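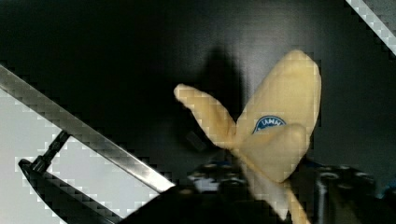

**Tratport, January 21, 2024** — A new set of rules for robots that handle fresh food takes effect this week at the Veneo test center in Tratport. The rules were written together with the machine builder Karaki, after a first draft in November received many comments from users. They cover gripper pressure, cleaning between tasks and the way results must be written down. Fruit has its own chapter. When a gripper holds a banana with the peel partly open, the operator must note how many flaps of peel are free, and whether a sticker is still on the skin, as with the small blue one on this fruit. A sticker is counted as a foreign object and must be recorded before the fruit goes to the next station.

The document has 21 pages and replaces three older instructions, which did not always agree with each other. Every work cell must now pass 4 checks before the first run of the day: the emergency stop, the gripper fingers, the screws of the gripper body and the camera view. If one check fails, the cell stays closed until a second person has repeated it. After 200 runs the fingers are taken off and cleaned by hand.

Veneo says that the limits come from its own records of 2,882 runs with soft fruit and vegetables. The center will keep these records open for visitors — on paper only for the moment — and it asks other users to send their own numbers in the same form.

Skilerano, which operates a packing hall near the port, will follow the same rules in its training area. The company asked for one change, a shorter form for repeated tasks, and this was accepted. The rules do not apply to machines that move closed boxes. Questions can be left at the front desk of the center, where printed copies are also available.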